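Sunday, May 3, 2026

Hi Delia,

Time for the spring update on the Dostura grant, and I'm happy to say we're in better shape than I was when I wrote to you last (sorry again about that one!). We now have 217 diffusion MRI scans in hand, and 40 of those are from people who came back for a second visit, so we can finally say something about how repeatable our fiber tracking is.

The big job this quarter was head motion. Our old correction step smeared the signal in the outer slices, and the crossing fibers near the motor strip came out looking like mush. Amirhossein rewrote that part of the pipeline from scratch - it took him most of the winter - and the repeat scans agree with each other much better now. We had to throw out 8 scans anyway, all from the first batch at the Skomelby site, where the gradient settings were wrong and we didn't catch it soon enough. That's on me.
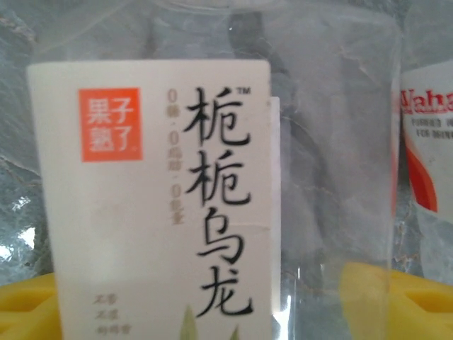

Chutima Ruangrit thinks we should hold off on the group comparison until the Skomelby people have been rescanned, and she'd like the noise levels from the two sites reported separately. I went back and forth on this, but she's right about the noise, so we'll do that part for sure. The rescans depend on scanner time.

Money is fine. We're a little under on travel and a little over on storage, and I'd like to move the difference across if you're okay with that.

Next up is getting the code cleaned up so Kianoush can run it on his own machine, then a first draft of the methods paper by September. I'll send you the budget sheet separately.

Yasaman Mousavi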